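## Do departamento: a coleção Havau volta às gavetas

Terminou em fevereiro a revisão da coleção cerâmica de Havau, guardada na sala de reserva do departamento desde as escavações dirigidas por Wiebke Kettler. São 364 fragmentos, quase todos de bordo ou de fundo, provenientes de três sondagens abertas na encosta norte do povoado. O inventário antigo estava em fichas de papel, com duas numerações sobrepostas, e havia peças com o mesmo número em gavetas diferentes.

Aslı Erdem, doutoranda em arqueologia, refez a numeração e comparou cada ficha com os cadernos de campo. Nove fragmentos mudaram de sondagem. Quatro continuam sem contexto seguro e ficam registados à parte, com a indicação "encosta norte, sem camada".
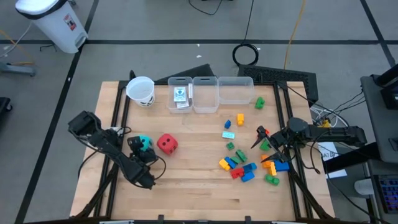 A coleção pode ser consultada por estudantes de licenciatura? Podem consultá-la todos os inscritos no departamento, com marcação prévia e na presença de um docente ou de um doutorando; o pedido faz-se por correio eletrónico à secretaria, com os números das peças pretendidas.

O novo inventário segue o modelo usado na coleção de Zandeo, o que permite procurar nas duas ao mesmo tempo por forma, tipo de pasta e decoração. As fichas de papel não foram deitadas fora — estão em caixas próprias, por ordem da numeração antiga, e a tabela de correspondência encontra-se na primeira caixa.

Falta ainda rever os desenhos. Kettler deixou pranchas a tinta para parte dos bordos, mas algumas trazem só o número provisório dado no campo. Erdem vai tratar delas durante o próximo semestre, como parte do capítulo da tese sobre louça de armazenamento. Quem tiver cópias das pranchas ou dos cadernos, sobretudo da segunda campanha, pode entregá-las na secretaria para serem digitalizadas e devolvidas.

O seminário interno sobre Havau realiza-se às 16h, na sala Dalsgaard. A data será afixada junto à biblioteca.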